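Buvgate Library of Things asks borrowers to please bring back the tents

Press release
For immediate use
25th March

The Buvgate Library of Things is holding its first amnesty for overdue items, and would like it known that there will be no fines, no lectures and only a modest amount of eyebrow.

Until the end of July, anyone in Buvgate who still has something belonging to the library can return it to the counter on Kollura Street, or leave it in the covered porch out of hours. Borrowers need not give a name. They need not explain why a cake tin in the shape of a hedgehog was required for the whole of last year.

The library lends 3007 items, from carpet cleaners to crutches, to anyone with a local address. Of those, 169 are currently overdue. The list includes 106 pieces of camping equipment, which the library takes as a sign that somewhere in the district a very large party is still under canvas.

"We lend on trust and it mostly works," said Anika Achterberg, who manages the library. "But spring is when people ring up wanting a tent, and I'm tired of telling them that we own plenty of tents in a philosophical sense."

The oldest outstanding loan is a wallpaper steamer. It went out for a weekend, under the previous carpet, and the hallway it was wanted for has since been sold. The library bears no grudge and would be glad to have the steamer back in any condition, including limescaled.
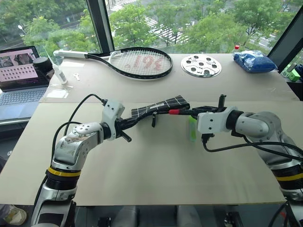 Returned items will be checked over, cleaned and put back on the shelves as soon as possible. Anything beyond saving will be stripped for parts or passed to the scrap dealer. Borrowers who have broken something are asked to say so on the brown label provided, in as few or as many words as they like. Past labels have included "went bang", "was like this" and, on a bread maker, "sorry, Mum".

Missing bits are welcome too. The library has 2 pasta machines without handles and a drawer of handles that fit neither of them. It also holds a fine collection of tent bags, and would very much like to introduce them to their tents.

Seul-gi Wang, who has borrowed from the library since it opened, was the first to take advantage of the amnesty, returning a set of bowls and a jack.

"The bowls were lovely and I never played once," she said. "I kept meaning to. I'd forgotten the jack was in the boot of the car until it rolled under the brake pedal, and that rather made my mind up."

The amnesty has been paid for by Trarkik, the Buvgate hardware shop, which is supplying labels, string and replacement tent pegs. Dagim Woldegiorgis, the shop's owner, said he was happy to help, and noted that the library had not dented his trade. "People borrow a drill, find they like drilling, and come to me for one of their own," he said. "Then they come back for filler."

Loans will carry on as normal throughout. Membership remains free to under-18s and costs adults the price of a decent sandwich, payable yearly. New arrivals for spring include a hedge trimmer, a child's bicycle trailer and a chocolate fountain, the last of which must be returned clean. The library has had a chocolate fountain before and does not wish to discuss it.

Those with large or awkward items can arrange a collection by ringing the counter and asking for Nam-gil Ki, who drives the van and has been told not to look at your garage.

Ends

Notes to editors

The Buvgate Library of Things is independent of the public library next door, which would be grateful if people stopped posting tent poles through its book return.

Interviews with Anika Achterberg can be arranged through Ye-ji Yang at the Kollura Street counter. Please avoid Saturday-style headlines about being "in tents". We have seen them.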